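**Unit 7: Tempering chocolate by hand** (Confectionery Basics, Jamila Pramanik)

Welcome back! Tempering is my favorite thing to teach, and by the end of this unit you'll hear that snap when you break a bar.

Cocoa butter can set into several kinds of crystals. We want the stable kind, the one that gives shine and a clean break. Melt your dark chocolate gently and pour most of it onto the slab.
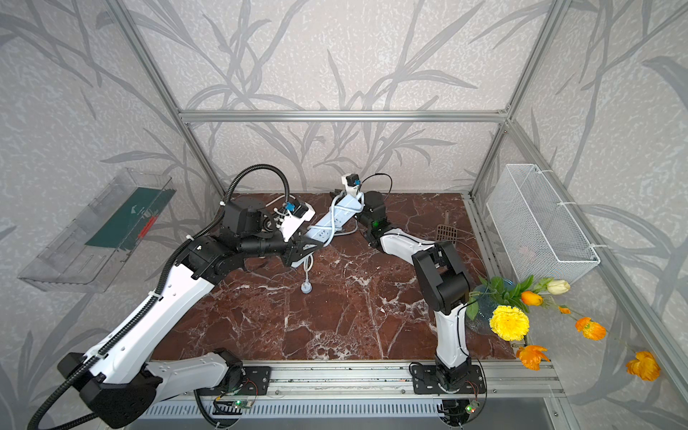 Keep it moving with the scraper, out and back in, until it thickens and looks a little dull. Scrape it into the bowl with the warm part you held back and stir well. Dip a knife tip and wait!

## If it streaks
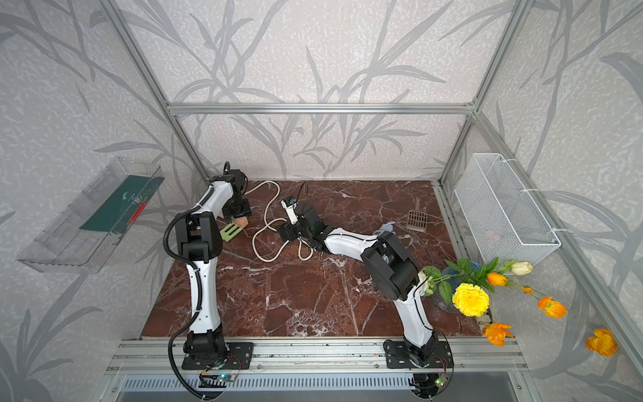 *Reading time: 2 minutes*

Gray streaks mean the crystals didn't form properly. Melt it all again and start over (I still do this most Septembers, when the kitchen is warm).

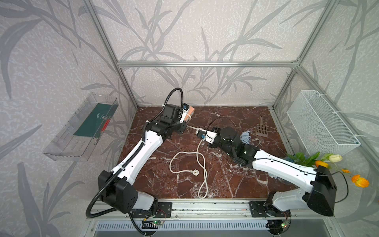
Work in small batches at first, 592 grams at most. A slab pulls heat out fast, and a big pool sets at the rim before the middle is ready. Dark reddish-brown marble with white veins, glossy like this one, is lovely to look at, but dark chocolate smears hide on it, so wipe twice. Fathima has the scrapers.

For next time: read pages 16 to 20 and bring an apron.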